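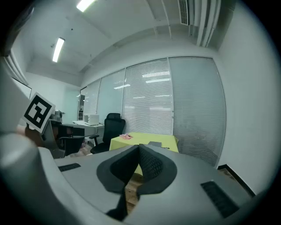

How often does a wood floor in an office need a damp mop?

Once a week is plenty for most rooms, with a dry pass in between on the days when people come in with grit on their shoes.

I've been following that schedule since July with the Jorkitz floor kit, and I like it so much that I've started mopping before anyone asks me to. Our office is 400 square feet of light brown planks, with desks all over the place and a lot of chair traffic, and until this summer we cleaned it with a string mop that left puddles and a smell. So my standards were low going in! But I've since used the kit at home too, and it's still the nicest mop I've ever pushed around.

What comes in the box: a flat swivel head, a three-part pole, 5 washable pads (three for damp work, two fluffy ones for dust), and a 1000 ml bottle of the floor soap. You mix a capful into a bucket of lukewarm water. No spray trigger on the handle, and I don't miss it, the one on our old Trummer clogged inside a month.

The head is the best part. It lies almost flat, so it slides under the low cabinets and gets right up to the baseboards, and it turns with a small twist of the wrist when you reach a desk leg. I go with the length of the planks, wring the pad out hard, and swap it when it starts looking gray. The whole room takes me 20 minutes with the chairs already moved (Kadri Lepik moves them, bless her, while she waits for the coffee).

The soap leaves a soft, even look. I was worried about streaks, which show up terribly on our floor under the ceiling lights, and with the first batch I did get some. My fault, I'd poured in two capfuls. With one they went away. It has a faint smell, a bit like plain bar soap, gone by the time people sit down.

Now for the grumbles. The pole sections screw together and the middle joint works itself loose, so every second or third time I have to stop and tighten it. Gheorghița, who's taller than me, wishes it were longer as well. And the dust pads hold onto hair like crazy. Great on the floor, not so great when you're picking it off over the trash can before it goes in the wash. I wash the damp pads warm with no softener and they've kept their shape so far, though one has a loose thread along the edge that I snipped.

It won't do anything for scratches. We have a few pale ones where a chair lost its felt pad, and they look exactly the same as before, only cleaner. If that's your problem, you want a repair wax and some new felts.

I'd buy it again in a heartbeat, and I've already got a second bottle of the soap in the closet. If you have a bigger place, get an extra pack of damp pads at the same time. Three is fine for one room, but at home I ran out halfway down the hall and had to finish with an old T-shirt wrapped around the head (it worked pretty well, for what it's worth).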